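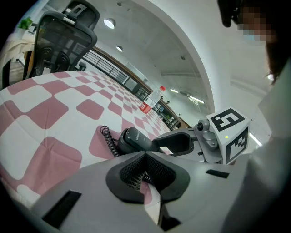

The Foltero hand gripper at the table by the railing, with a black handheld device and its coiled cord in front of the finger.

Zamutance open day, 17 June 2025

Zamutance opened its workshop to visitors for the afternoon. People came from the college, from two of the firms along the road and from the houses behind the car park, and most of them stayed longer than they had planned. The notes on this page go with the gallery and cover what was on at each station.

The gripper table
Ximena Carrasco ran this one. The Foltero gripper is held in the hand and worked by a person, and the recordings are used later to teach an arm the same movement. Visitors were asked to pick up an item from the checked cloth, move it to the other end and let go of it gently. The items were ordinary ones from the house and office. Anything with a cord was harder than people expected. The cord pulls the item round as it lifts, so Ximena told everyone to take hold near the middle and go slowly.

The white cube on the finger carries printed black markers. Software reads the position of the finger from them. Several visitors asked if the cube could be smaller. It could, but the markers would be harder to read at a distance, and an earlier, smaller one was given up in December.

We had recorded 3666 pick-ups before the doors opened. Visitors added 179 more, and those will be kept separate until Damián Gallardo has been through them. He expects to throw out the ones where the item was dropped or the hand went too fast.

The Lund arm
Downstairs, Baltasar Orellana showed the arm we call Lund. It was set to move small boxes from a tray to a shelf and back again. It stopped twice in the first hour, both times when a box had been put in the tray at a slant. Baltasar restarted it and carried on, and after that he let visitors load the tray themselves to see what it would accept. The children were better at finding the awkward angles than the adults.

The arm stayed behind its guard all afternoon. We had several requests to go inside and the answer was no each time.

Cutside
Cutside is our trimming bench for card and thin foam. Bautista Mansilla cut name tags for anyone who wanted one. We had card for 200 tags and ran out before the last group arrived. If you left your name on the sheet by the door, your tag will be cut this week and can be collected from reception.

The bench is loud when the extractor is on. Next time it will go in the end room with the door shut.

Talks
Brenda Daza gave a short talk on how a recording made by hand becomes a movement made by an arm. She gave it 3 times, as the room is small. The slides are available from the office on request. Questions were mostly about cost, about how long it takes to teach a new job, and about what happens to the people who do that job now. The last of these took up most of the second session. Brenda answered for our own workshop only, where the packing staff now also do the recording.

Using the gallery
Please ask before reusing anything from this page. Faces have been blurred. If you were at the open day and would like something taken down, write to the office and say which station you were at.

Lost property
A grey scarf, a child's water bottle and a single glove are at reception. They will be kept until the end of the month.

The next open day has no date yet. Groups of up to ten can arrange a visit at other times through Brenda, and schools should give us two weeks' notice. There is step-free access to the ground floor, and the gripper table can be brought down if we know beforehand.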